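Notebook entry, August
Bench 7, Trevthorpe assembly lab
Subject: stencil cleaning interval, Farkura no-clean paste

Purpose of this entry is to record the change in wipe frequency and the condition of the boards run under it. The previous interval was set for the Gindham paste and was never reviewed after the changeover.

Panels were printed in one continuous session with the underside wipe extended by stages. Print volume held within limits through panel 26. Slight bridging was first noted at the fine-pitch connector on the panel following. Squeegee pressure and separation speed were left at the Sampaio line settings throughout.

373 joints were inspected under magnification. Seven showed incomplete wetting, all on the ground pads, and these are attributed to the preheat stage and not to the paste.
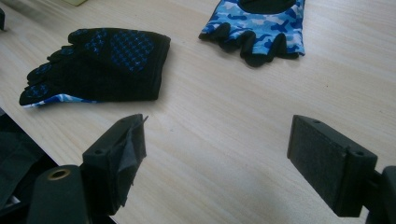

The jar was opened at 9:15 and returned to cold storage after the last panel. Lot 113 is to be used up before the new lot is opened. F. Kennedy has asked that the interval stay at 20 panels until the preheat profile is corrected. Repeat run to follow. Stencil tension not yet measured.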